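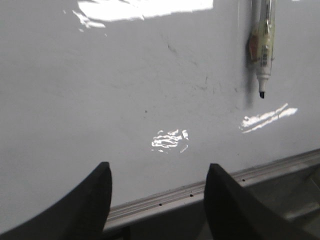

Dundthorpe outbreak response, progress note to Waltex fund
17th April
From: Ekkachai Pongsiri, for Mayuree Siriwan

Sorry this is brief, two off sick and the phones haven't stopped.

Where we are. Whooping cough numbers in the district still going up but slower than last month. Two schools and the nursery on Wannasri Road had new cases since the last note. No deaths. One baby admitted, home again now, parents have asked us not to say more than that.

Vaccination. 2,683 doses given since the grant started, that's children's boosters and pregnant women together. I can split it if you need it but the clinic system lumps them and it takes someone half a day. Evening sessions at Horonano hall are the busy ones. Morning ones poor. We've dropped the early slot and moved the nurse hours to after school.

Contact tracing. Slower than we said it would be. Target was a call within a day of the lab result. Managing it for most, not for results that land late in the afternoon. 110 households called so far, a fair few not picking up becuase the number shows as withheld. Asked for that to be changed in the first week, still waiting on the phone company.

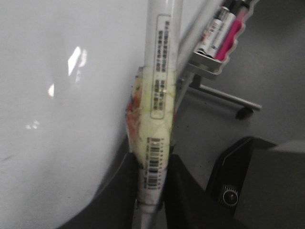
White tube, narrow at the tip, next to a curved white surface.

Letters home. Went out late to one school, our fault, old address list. Redone. Thai version finished and checked by Mayuree, second print run of 50 because the first lot went in a morning. Could do with Polish and Romanian too, not in the budget as it stands.

Money. Underspent on travel, over on printing and on agency nurses. Mayuree would like to move the travel line across to nursing, please can you confirm by email that's allowed so we have it in writing. Full figures to follow with the invoices.

Problems
- fridge at Horonano hall alarmed twice overnight, 3 boxes of vaccine thrown away as a precaution. Replacement ordered.
- GP surgeries sending results in different formats, still typing some in by hand
- rumour on the town Facebook page that the booster is a trial. Put out a short reply, the head at the primary shared it which helped more then anything we wrote

Next. Catch-up sessions for the over-tens, start of May. Home visits for the families we can't reach by phone. Meeting with the midwives about getting the jab offered at the scan appointment.

Need from you: yes or no on the travel money, and whether the translation can come out of contingency.

Ekkachai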